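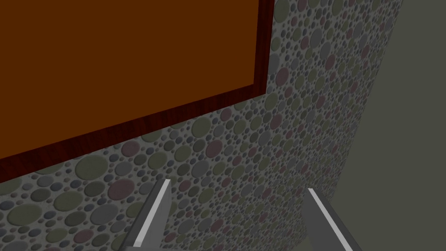 Randomized rooms, round two

I promised Vandana I'd write up the texture work before the next newsletter went out, so let me at least do the short version. Our simulator now redraws the walls, panels and lighting for every training episode, and the wrist view gets a different room each time. You might get an orange panel with a wood frame on a wall of green, gray and mauve pebbles, and then something completely different on the next reset. My kids think it's the best thing I've ever made!

The question Ciarán and I had was pretty simple: how much of that variety does the policy need? We trained one version on 43 wall textures and another on just 11, with 4,000 episodes each and the same tasks (reach, line up the fingers, close). I had to throw out a few of the episodes from the small set after a bad render job, so that one really ran on 3,875 - sorry, Ciarán, I know you wanted them matched.

The bigger set did better on rooms it had never met, and the gap was widest when the camera was tilted hard and the background took up most of the view. On plain walls I couldn't tell the two apart. I'd expected the busy patterns to slow training down early on, and they did, a bit, but the curves met well before the end.

Next I want to vary the finger shading too, which we've left alone so far. Fidelina has offered to help with the render queue (thank you!!), and we hope to have numbers from the real arm in September.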